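Posdale Household Words

A word list of everyday objects found in homes and small offices, with short definitions and spelling variants. Maintained by Dragica Petek. Last updated 26/08/2025.

What is in it

The list has 1,706 entries in one tab-separated file, words.tsv. Each row gives a headword, a plural, a plain definition of one sentence, and a room code. Brand names are left out unless they have become the usual word for the thing.

Room codes are K (kitchen), B (bath), D (desk), G (garage) and X (anywhere). A word gets one code only. "Scissors" is X. "Bucket" was G until April and is now X, after several people wrote in.
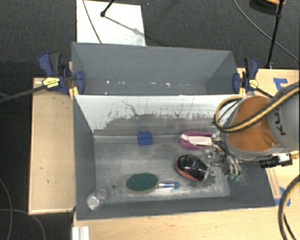
Definitions are kept under 20 words where possible and avoid naming other entries. This makes a few of them clumsy — "colander" and "strainer" in particular — and better wording is welcome.

Sources

Most headwords come from the Joseo glossary, which had over 900 usable terms once duplicates were removed. The rest were added by hand from Kwan's shop inventory and from letters sent in by readers. All definitions were written new for this list.

Known problems

Regional words are thin. "Spigot" and "faucet" are both in, but most local names for a dish towel are missing.

Plurals for words such as "pliers" repeat the headword. Older versions left the field blank, and the Vollis import script still expects that.

Nine entries have no room code yet. They are marked with a question mark.

Changes

To suggest a word, send the headword and a definition. Please check the file for variants first. The list will stop at 2,000 entries, so very rare items may be turned down.

Text is free to reuse with credit.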